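Notebook -- self-collision filter and wrist camera masks
July 2019, Saturday
Present: Naledi Matlala, Prys Edwards, self (Nerys Rees)

Carried over from the last entry: the perception node still treats parts of the hand as obstacles. The planner then refuses the goal with "start state in collision". Restarting clears it until the fingers curl again.

Checked the obvious first. Joint states arrive on time. The hand model in the Imness description file is the old one with rigid fingers, so the mask is right at the open pose and wrong everywhere else. Swapped in the jointed finger model and rebuilt the mask generator.
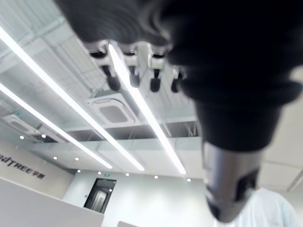

Mask padding is now a parameter, per link, in pixels. Set it to 10 for the fingers and left the forearm alone. The bellows covering is a separate problem: it has no joint of its own, and the model has a plain cylinder where the folds are. Going to fit a capsule to it and accept the lost field of view.

Bright overhead lights still give false returns near the finger edges when the wrist is turned up. Raised the minimum cluster size from 700 points to 1770. Small floor clutter will now be dropped as well. Not happy with that -- revisit once the mask is trusted.

Floor plane fit next. The striped carpet upsets stereo matching, as expected. Capped RANSAC at 4000 iterations and seeded it from the kinematic estimate of the ground plane. Residuals look better, but I haven't logged enough to say more.

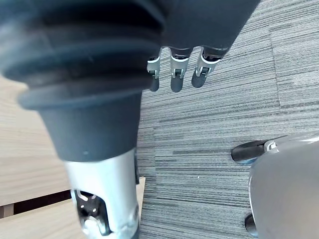
Prys thinks the seed is a mistake: if the leg encoders drift, the plane will drift with them and the filter will agree with itself. He would rather fit unseeded every tenth cycle and compare. Fair point, added to the list.

Arm planner: the wooden panels go into the collision world as three boxes, margins set by hand in the Netach config. Right wrist margin against the top panel is the tight one. Cables are not modelled at all.

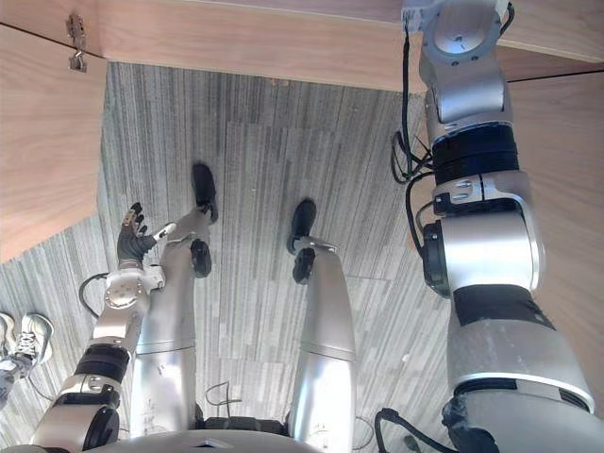 Head view, both arms out, right wrist at the top panel.

To do:
-- capsule for bellows, both arms
-- unseeded plane check (Prys)
-- keep-out volume for the arm cables
-- ask Lowri which branch has the jointed thumb
-- put cluster size back down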